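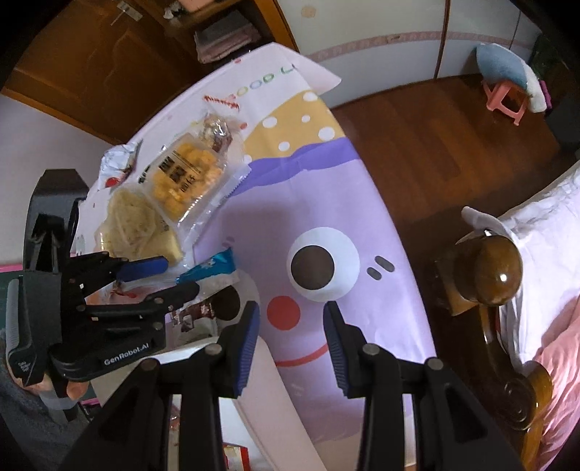
What is in the Koltuna party table collection?

Plans, cutting guides, menus and shopping lists for small birthday parties held at home, written so you can print what you need and leave the rest on the computer.

Last updated: May 3, 2022

# Koltuna

Welcome! Koltuna is a folder of plain text files about setting a cheerful table for kids without spending the whole weekend on it. It started as a few notes passed between neighbours in Quintana and grew every time one of us had another birthday to get through. There are now 94 files, and I still get excited when a new one comes in (the pirate soup one is a delight).

Everything is in plain text or Markdown. You don't need any special software, and the files open fine on an old phone.

## What's in the folders

- `tables/` covers tablecloths, runners, place cards and how to lay out the food
- `food/` has menus and recipes, sorted by age group
- `games/` is for things to do before the cake and after the cake
- `lists/` holds shopping lists that match the menus by file name
- `old/` is where replaced files go, in case you liked the earlier one better

File names begin with the theme, then the age, then the version. So `circus-4-v2.txt` is the circus party for four-year-olds, second go. A few of the early ones don't follow this and I haven't had the heart to rename them, as people have links saved.

## Getting started

Pick a theme in `tables/` first, then open the menu with the same name. If you can't find a match, use `plain-menu.txt`, which goes with everything. Print the shopping list double-sided and it should fit on one sheet.

For a first party I'd go with circus or garden. Both are very forgiving! The colours are loud, the food is mostly sandwiches and fruit, and you can leave out half the decorations and it still looks like a party.

## Notes on tablecloths

This is the part I get the most mail about, so it has its own section.

Measure the table and add the drop on both sides. For little kids keep the drop short, as a long one gets grabbed and pulled. Printed plastic cloths are great for this age. They wipe down, they're bright, and they hide a lot of sins once the juice is poured. Unfold yours the night before and lay it flat to let the creases relax. A hair dryer on low helps with stubborn ones, but stay well back and keep it moving.

If the cloth has a big character or a picture in the middle, put the cake at one end and let the picture have its space until the food comes out. Kids love finding the eyes and the hat under their plates, and it makes a nice guessing game while you're still lighting candles.

Cloth ones are lovely too. Wash cold, hang in the shade, and iron the back of the print.

## Timing

All the plans assume a party of 90 minutes. That's arrivals, one game, food, cake, one more game and home. I've tried longer and the last stretch was always tears (some of them mine). If you want to go longer, add an outdoor game from `games/`, and leave the food where it is.

## Food notes

Recipes use metric measures and Canadian cup sizes. Each one lists wheat, milk, egg, nuts, sesame and soy at the top if it has them. Please still read the labels on whatever you buy, and ask the other parents. We've marked 23 recipes as nut-free, but your brand of sprinkles may differ from ours.

The oven temperatures are in Celsius. The Ralura fruit loaf is the one exception, because it came to us on a handwritten card in Fahrenheit and the conversion made a rather flat loaf. Use the number on the card!

## What's missing

Very little for teenagers. Nothing yet for a winter party outdoors, which is silly considering where we live. The music lists were taken out in October and need a full redo.

## Adding your own

Yes please! Copy `template.txt`, fill in what you can, and send it to the Zavura shared inbox, where all the Koltuna mail goes. Don't worry about spelling or layout, I'll tidy that up. Do tell me:

- how many kids it was for and their ages
- what you'd skip next time
- where the idea came from, if it came from a book or another site

Photos are welcome, but leave the kids out of them.

## Licence

Free to use, change, print and share at home, school or daycare. If you hand out copies, keep the name Koltuna on the first page. Please don't sell them.

## Known problems

- `garden-6-v1.txt` lists the lemons twice. You need 2 lemons in total.
- The dinosaur place cards print slightly too wide on A4. Set the scale to fit the page.
- The link to the bunting pattern is broken, and I'm redrawing it from memory.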